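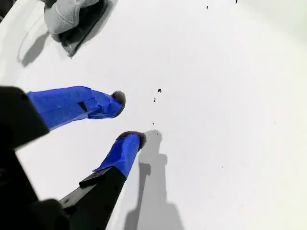 OK I have been meaning to write this thread for weeks. I finally learned to bake sourdough rye at the age when most people are giving it up, and I want to tell you everything I know! 1/

Background: I grew up on my grandmother's rye. Dark, sour, heavy enough to prop a door open. I never asked her how she made it. When I moved to Britura there was one bakery that came close and it closed last November. So – flour, a jar, and a lot of sticky counters. 2/

My starter came from Lejla Shehu, who handed me a spoonful in a mustard jar at a bus stop. It's called Tang. I didn't name it, it came with the name. Rye starters are so much more forgiving than wheat ones, I can't get over it. I forgot Tang in the back of the fridge for 18 days and two feedings later it was climbing out of the jar. 3/

The thing that threw me: you don't knead rye. You can't. It's basically mud. I spent my first three loaves trying to make it behave like wheat dough, adding more flour every time it stuck to me, and got bricks. Wet hands, a stiff spatula, into the pan, done. 4/

What I do now, since a few of you asked:
400 g whole rye flour
the same weight of water, warm from the tap
a big scoop of lively starter
a teaspoon and a half of salt
caraway if you like it (I like it A LOT)
Stir, scrape into a greased loaf pan, smooth the top with a wet spoon. 5/

Then wait until the top is covered in little pinholes. In my kitchen in summer that's an afternoon. Now that it's cooling off it's closer to overnight. I stopped looking at the clock and just look at the holes. 6/

Oven as hot as it goes for the first 20 minutes, then down to medium for the better part of an hour. It should sound hollow when you tip it out and tap the bottom. If you have a probe thermometer use that, I just tap and hope. 7/

And then the hard part – leave it alone until the next day. I know!! I cut one warm and the knife came out looking like I'd buttered it with glue. Wrapped in a towel overnight it's a completely different bread. Day three is even better. 8/

Krum Jurić wrote to me to say he scalds part of his flour with boiling water the night before and it comes out sweeter, almost malty. I tried it on Sunday and he's right, there's this brown sugar smell when you lift the lid. Still tinkering with how much water to hold back, mine was a bit gummy in the middle. 9/

Best thing to put on it so far: cold butter, thin radishes, too much salt. Second best: the plum jam from the Flastari stall at the market. My neighbor Velimir eats it with sardines and mustard and I was ready to make a face, but I've had it for lunch twice this week. 10/

If anybody wants some Tang I have plenty and I'm happy to dry a batch and mail it. You smear it on parchment, let it go crisp, and crumble it into an envelope. Message me your address and be patient, I'm slow at the post office. 11/

Next up is pumpernickel, the long slow kind that sits in a low oven all night. If you've done it in an ordinary apartment oven please tell me what pan you used and whether you sealed it with foil!

More from this thread's author
Can you freeze rye? (yes, slice it first)
Plum jam, ranked
What I feed Tang and when
Caraway vs. fennel, a poll
Old loaf pans and where to find them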